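Hanging patterned wallpaper in a small alcove: how do I keep the pattern lined up at the corners?

Posted in Walls & Paint by Shakuntala Kandpal

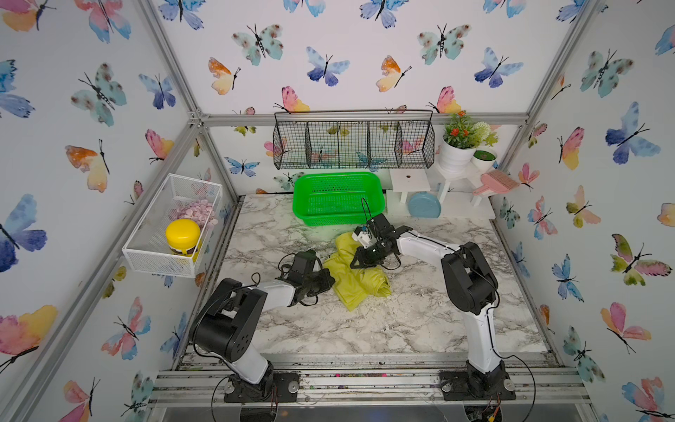
So I've finally talked myself into papering the reading alcove off our upstairs hall, and I am ridiculously excited about it! It's a back wall and two short side walls, and I want the same print on all three so that you feel wrapped up in it when you sit down. I've gone for a big loose floral on a white ground (from Brilow, the paste-the-wall kind) and the rolls came this morning.

I've papered one flat wall before and it went fine. What I've never done is an inside corner, and this has two of them. My first thought was to run the paper straight around the corner in one piece so the flowers don't get chopped, but my brother-in-law swears you have to cut it. He also says to start in the corner, and the leaflet in the roll says to start in the middle of the wall. The leaflet had a web address for a how-to video, and all I get is a 404.

The walls are old plaster, painted with eggshell years ago, and I'm pretty sure neither corner is straight. I'd like to have it done before my mother visits in March. Where do I start, and what do I do when I reach the corner? Any tips for keeping a white background clean are welcome too, as I'm a messy paster.

Sachdeva

Oh, you are going to love it when it's up. Small spaces are the best places for a big print!

Your brother-in-law is right about cutting and the leaflet is right about the middle. Find the center of the back wall, hold a piece of paper up dry, and decide whether you like a bloom in the center or a seam there. Go by what happens at the two sides. If centering the flower leaves you a skinny sliver at each corner, shift to a seam in the center and see if it gets better. Mark it lightly in pencil (never pen, it bleeds through white paper and you'll see it forever) and drop a plumb line or use a long level. Don't trust the corner or the door trim to be vertical.

For the corner itself, measure from the edge of your last full strip to the corner at the top, middle and bottom. Take the widest number, add half an inch, and cut the next strip to that width. Hang it so the extra wraps onto the side wall. Keep the piece you cut off! That offcut goes on the side wall, overlapping the little wrapped bit, right up into the corner, with its outer edge set to a fresh plumb line. The print will match across the corner except for whatever the wall leans, and with a loose floral your eye skates right over that.

Two more things. Use an overlap adhesive where paper sits on paper, as ordinary paste doesn't always grip a vinyl face. And scuff that eggshell with fine sandpaper, wipe it down, then put a wallpaper primer on it. I skipped the primer in my first powder room and the seams were curling by summer.

Idbridge

Just wrap it. I ran mine around in one piece and it looks great, been up 4 years. Everyone overthinks corners.

Skedier

Wrapping a full width can work if the corner is dead straight, but with old plaster I'd go with what Sachdeva wrote. When the corner is off, the paper pulls away from it as it dries and you get a hollow that tears the first time someone leans a cushion into it.

On keeping the white clean: change your rinse water way more often than feels necessary, and wipe each strip with a damp sponge before you start on the next. Wash your hands when you move from cutting to hanging, because pencil lead gets on your fingertips and then onto the petals. Snap a new blade after every couple of cuts too. Dull blades drag damp paper, and on a white ground the torn fibers show as a fuzzy line.

Check the batch number on every roll before you open them. I once had one odd roll in the lot, and the white was creamier than the rest. You couldn't tell until it was on the wall next to its neighbor.

Have fun with it, and please come back and post how the corners went!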